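4.2 Surfaces and surroundings

I should say something about the surroundings before I get to the wear scores, as two reviewers of our earlier draft asked why we cared so much about wallpaper. The short answer is that I like wallpaper. The longer answer is that people who study handling wear nearly always work on a plain gray bench, and a plain gray bench is a terrible place to find a crumb, a paint flake or a missing cover. We wanted a printed surface of the kind people really have at home, with a busy pattern and a bit of history on it, and we wanted to know what that does to a person trying to say how worn the thing is.

Linnea Tveit picked the patterns. The walls got a blue brick print (the Lernham pattern, from the end of a roll) and the floor got a pastel board with flowers and butterflies, sold as Gasent. I voted against the butterflies, lost, and have since come around to them completely – they are very handy landmarks! When a rater writes "scuffed, just in from the right-hand butterfly," everyone knows which patch she means, and with gray Formica you would be reaching for a ruler.

The boards were used as they came and were not wiped between sessions. This matters for what follows. Dirt on a pale print builds up where the handling happens, and we treated that buildup as data. Figure 3 gives three views of the same enclosure and its printed board.
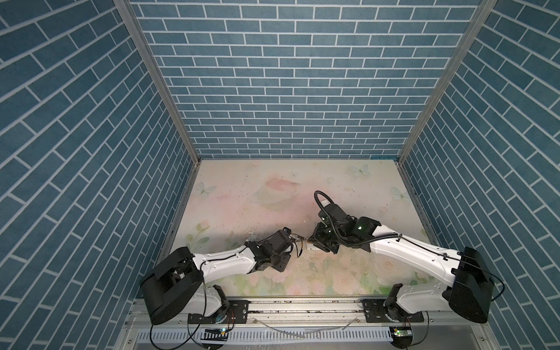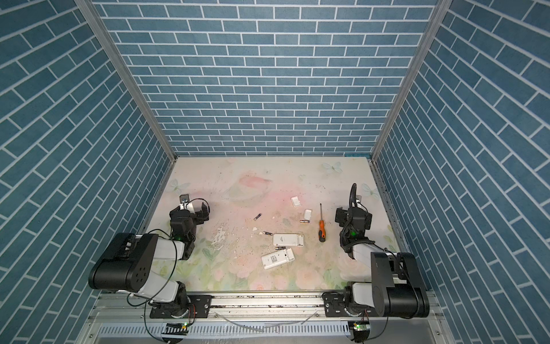
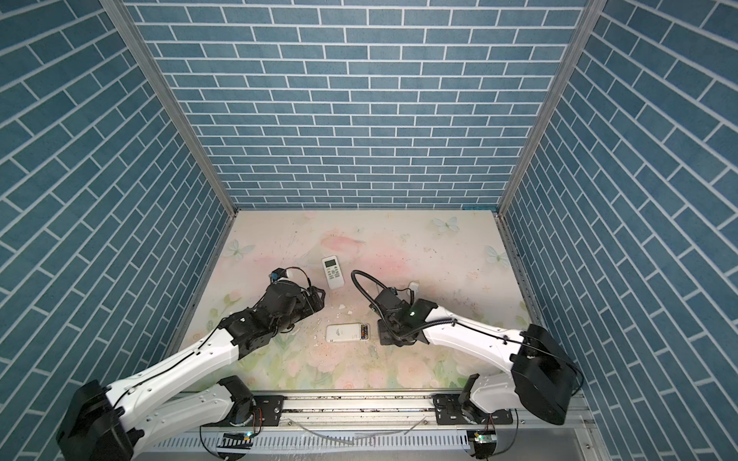 Figure 3. The brick-print walls and pastel butterfly board. All three views show scuffs and dark specks on the board; the second and third also show white handheld items lying on it.

Raters worked from prints like these and marked each board for scuffing, specks and loose debris on separate lines of the form. We collected 647 sheets in all, from 40 raters, using the 2 versions of the form described in Section 3. Sølve Halvorsen typed in every one of them, handwriting and all, and I owe him a large lunch.

The thing I had not expected was how much the middle of the board took over. Raters went straight to the center, where the specks are thickest, and gave that area a high score right away. Fair enough. But then many of them carried the same score out to the edges, even on sheets where they had written "edges fine" in the comment box. We saw less of this on the plain Doolan board, which had no pattern to speak of. My guess is that a floral print makes people a bit unsure about small marks (is that a leaf or is it a stain?), so they lean on the one area they feel sure of and let it speak for the rest.

Items on the board made a difference too. A white remote with its battery compartment open pulled the eye so strongly that several raters wrote about the remote and forgot to fill in the debris line at all. We had told them to ignore the items. They did not ignore the items, and in their place I don't think I would have either. White things on a pale board also cause a smaller headache, in that little white crumbs near them get read as parts of the item, or the other way round. We dropped sheets with a blank debris line from the analysis in Section 5 but kept them for the comments, which are some of the best reading in the whole set.

The brick walls, for their part, hardly came up. One rater in the Brukmont group said the side walls made her feel as if the floor tilted, and she asked to see the prints again after a break. Her scores stayed the same both times, so we kept the first set.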